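Notebook, Monday, obituary archive parsing

Carried on with the Redach notices. The batch from Plikmont has 354 death notices, scanned from the weekly paper and put through text recognition by Itziar Vidal. Aim for today: pull name, birthplace, parents, service record, employer and surviving family into the Dokwood table without hand correction.

Run started 9.40, rules version as left in July.
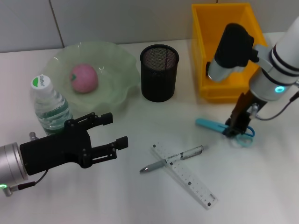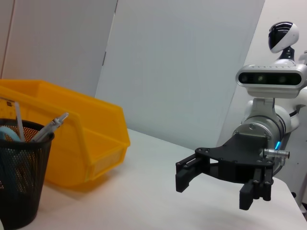 Result: 344 of the 354 split cleanly into one notice per record. The ten failures are all on pages where a notice runs over into the next column and the funeral home's line falls in the middle of it. Joined these by hand for now and marked them J in the notes field.

Maiden names. The rule takes any bracketed word between a forename and a surname as a maiden name. Fine for mothers. Wrong for nicknames, which the paper also sets in brackets. 70 records affected. Tried a list of common short forms (Ted, Peg, Dot) and that caught most of them. "Grecu" came out as a nickname in one notice and a maiden name in another, same family, two years apart. The second is right, going by the brother's notice.

Parents. "Son of the late A and B" is read as both parents dead. "Son of A and the late B" is read correctly. "Son of the late A, and B, of this town" is not. Need to look at the comma. Leave the status blank where in doubt; do not guess.

Service record. Branch is found in 161 notices. Country of posting is much patchier, and several give only a ship or a regiment. Keep the text as printed in its own column and do not try to fill in the country from it.

Employer. "Most recently employed", "retired from" and "spent many years with" should not share a field. Split into last employer and other employers. Old records will have to be run again.

Spelling: ranks and place names are misspelt in print fairly often. Itziar wants these corrected. I would keep the printed form and add a second column for the corrected one, as families search for what they remember seeing. To settle with her before the next batch goes in.

Surviving family not started. Step-relations and "special friend of" need a category first.

To do:
comma rule for parents
rerun employer split on whole batch
ask Itziar for the page scans behind the ten J records
back up the Dokwood table before the rerun

Stopped 16.15.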